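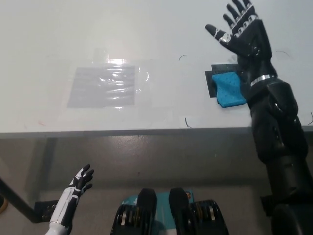
Unit 4 handout: Wiping down work surfaces
Sircombe Technical Center, Housekeeping and Light Cleaning, Level 1
July 1, 2025

Read this before the practical. Bring it with you, along with the surface log from Unit 3.

4.1 What counts as a work surface

For this course, a work surface is any flat top that people put things on and take things off during the day. Benches, counters, craft tables and reception desks all count. Shelves and window sills are covered in Unit 6. Floors are a separate module.

Light-colored tops show marks early, so they get cleaned early. Dark tops can hold the same amount of dirt for a week before anyone complains. Go by the schedule and leave the look of the thing out of it.

4.2 Sponge or cloth

A sponge has open pores. It holds more liquid than a flat cloth of the same size and lets it go when pressed, which makes it good for softening dried spots. The pores also hold grit. Rinse the sponge until the water runs clear, and check the face with your thumb before it touches a glossy top. One grain of sand will scratch from one end of the table to the other.

A cloth is better for the last pass. Fold it in half and in half again, and turn to a clean face when the one you are using looks gray.

Between passes, the sponge goes on a pad or a tray. The pad should be a little bigger than the sponge so there is an edge showing. Pads are washed with the cloths at the end of the session.

4.3 Films and sheets on the table

Many of the tables you will meet have something taped to them: plastic film, a template, a cutting sheet. Do not lift it unless the job card says so. Wipe over the film with light pressure, starting in the middle and moving out. If you start at an edge you push water underneath, and it stays there.

Film reflects overhead lights, and glare hides smears. Bend down and look along the surface from the side. Do this from two sides of the table - one is not enough.

If the tape has lifted, report it. Do not press it back down over a wet surface.

4.4 Marks that stay and marks that go

Before you remove any drawn line, find out what it is for. Short arcs, corner ticks and crosses are often placement marks, and someone may need them the next morning. The rule at Istmont, where most of you will do your placement, is that a drawn mark stays unless it is listed for removal on the card.

For marks that are listed:
Try plain water first.
Then the Prolby solution at the strength on the label.
Then ask.

Never use the scouring side of a sponge on a white top. The dull patch it leaves cannot be wiped away.

4.5 Order of work

Clear loose items to one end. Dust dry. Wipe the back half, then the front half, in straight overlapping strokes. Do the front edge last, including the underside of the lip, where hands rest. Dry with a cloth. Put the loose items back where they were.

Allow 12 minutes for a standard bench. Most people take longer in the first session and that is fine.

4.6 For the practical

Practical sessions are in Room 718. You need closed shoes and short sleeves, or sleeves that stay rolled. Gloves are provided.

You will do one bench with film on it and one without. Fill in lines 1 to 11 of the surface log for each - line 11 is the one people skip, and it asks where you left the sponge.

Reading for next time: Ostrowski workbook, page 55 to the end of the chapter.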